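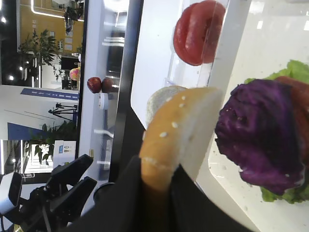 4. The practice task: stacking a burger

The question we hear most from new owners of a Pellora two-arm station is whether it can already do kitchen chores. The short answer is: some of them, slowly, and with a person near. To see where your own station stands, we ask you to run the burger task before any real chore. It uses the toy food set, and it is harder than it looks. The bun is soft and rounded, so it must be held upright in the gripper without being crushed. The lettuce is ruffled and the purple leaf is wrinkled, so the stack never has a flat top. The tomato slice stands in a clear holder with bright reflections on its walls, and clear plastic is still difficult for the cameras.

Read sections 1 to 3 (unpacking, mounting, first calibration) before you continue.

4.1 Preparing the table

1. Wipe the tabletop and let it dry.
2. Put the food pieces at the start places shown on your layout card. Small errors of position are allowed.
3. Stand the tomato slice in its holder, with the holder against the back panel.
4. Remove tools, cables and cups from the reach of both arms.
5. Check that the emergency stop is released and that you can reach it from your chair.

Note: Do not change the room lights between calibration and the first run. If you must change them, repeat step 3.6.

4.2 Setting the grip

1. Open the Zarei control panel and choose Grip, then Soft Objects.
2. Set the force value to 200. The scale goes from 0 to 700 and has no unit.
3. Place one bun half between the fingers by hand and press Close.
4. Look at the bun from the side. If the fingers sink deep into it, lower the value by 50 and try again. If the bun slides, raise the value by 50.
5. Press Save. The value is kept for this task only.

Caution: Never put your fingers between the gripper fingers when the panel shows Armed. The force limit protects the bun — it is not made to protect your hand.

4.3 Running the task

1. Press Home and wait until both arms are still.
2. Choose Burger, then Single Run.
3. Press Start and take your hands away from the table.
4. Watch the full run, even if the first pieces go well. The top bun is where most stations fail.
5. When the panel shows Finished, press Disarm before you touch the stack.

If a piece falls on the table, let the station try again by itself. It makes two attempts and then asks for help. If a piece falls on the floor, press Pause, put it back at its start place and press Continue.

Note: A run has a time limit of 155 seconds. A person does the same work in much less, and we do not hide this. The limit is there to stop a station that repeats the same wrong movement.

4.4 Reading the result

The panel gives one of three results.

Complete: all pieces are on the stack and the stack stands. Repeat the task until you have this result five times in a row.

Leaning: all pieces are placed, but the top bun is not over the center. Usually the wrist camera has moved a little in its mount. Tighten the mount and repeat section 3.

Stopped: the station asked for help or reached the time limit. Open the log and look for the last piece named. If it is the tomato, turn the holder a little so that it reflects less light toward the camera.

4.5 What this means for real chores

A station that passes the burger task can normally put dry items into a box, move plastic cups and sort wrapped goods on a workbench. At our Priltorwood workshop we use one for filling parts bags, and it does this well if the bags are always opened by a person first.

It is not ready for knives, hot pans, glass or wet dishes. Real bread is also a problem, as each slice bends in a different way. Please do not try these with the standard software, also not "only once".

Users who want to teach a new task should go on to section 5. Remarks about this section can be sent to Bayu Jugah at Rundoria, with the log file attached. The changes planned for November concern the tomato step only, and your saved grip values will stay as they are.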